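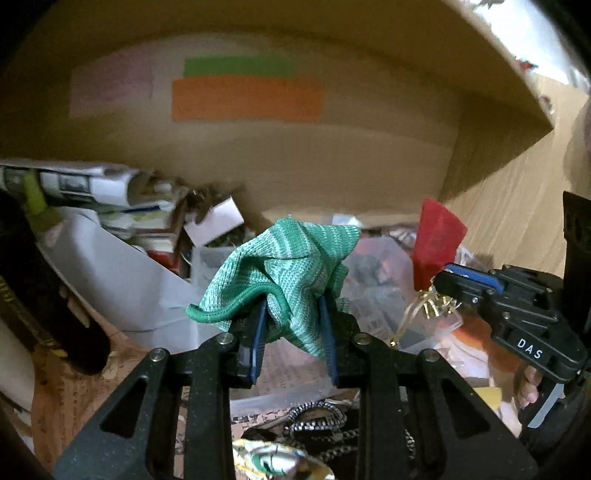
Green striped knit, with a cardboard box and papers behind it.

The Promstead open day runs from 10 in the morning, and by the time we got there the parking lot on the Ratetti side was already full. Entry was free. We started with the knit sorting room, which takes in odd lots and leftover pieces from mills and homes in the Devach area.

Pieces are sorted first by stitch and then by color. Ribbed knits go on their own shelf, as they stretch more than plain ones and get cut differently. Thick rolled edges are kept, and the guide said they sell well to people who make cushions. Stripes in mint, white and a deeper green like these are harder to match, so they are often sold singly.

The tour took 40 minutes and groups are held to 15 people. It is a lot of standing, and there are only a few chairs by the door. Afterward we walked over to the Arsenault building for coffee and the remnant sale. Bags of mixed knits were 3 dollars each, cash only. The sale closes an hour before the rest of the site, so go there first if you plan to buy.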